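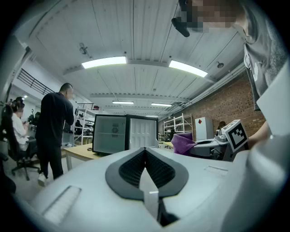

Polygonal cracks cover the floor of the dry Brondale lakebed in new satellite images released December 7, 2018. Most of the polygons have five or six sides. They fit together much like the black honeycomb mesh in the dark panel at the top of this page, though with far less regular edges. The largest are bordered by troughs wide enough to show in single pixels of the Flandar imager, and those troughs appear as dark lines against pale clay and salt.

Reading time: 2 minutes

The mapped area measures 309 square kilometers. Ebere Effiong and Tanko Ibrahim traced 3404 closed polygons from the March pass, when the sun was low enough for the troughs to cast shadows. Polygons near the old shoreline are smaller. Toward the center, where the clay is thicker, spacing between troughs increases.

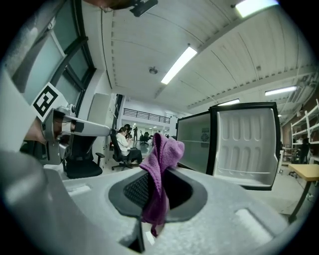

Desiccation cracks of this size form when the water table drops and fine sediment shrinks at depth. Surface mud cracks, by comparison, are seldom wider than a dinner plate and are erased by the next flood. The lakebed lies 884 meters above sea level and has no outlet.

A light band crosses the northern third of the images. Effiong interprets it as windblown silt filling the troughs. Ibrahim's draft map leaves it unclassified until a radar pass can be compared.
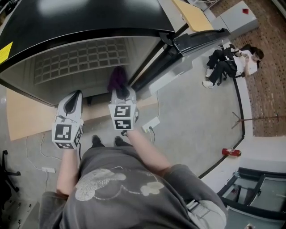
The next set of images will cover the eastern margin, including the Kılıçarslan fan, where gravel overlaps the clay.

Comments

Njål Torvik: Is north up in these? The shoreline runs the wrong way compared with my map.

Oluwaseun Iyamu: North is up in the March pass. Older maps of the basin were often turned to fit the sheet.

Temitope Osagie: Would like to see trough depths.

Related items
Dune migration at Britcombe
Salt crust brightness after winter rain
Alluvial fans in low sun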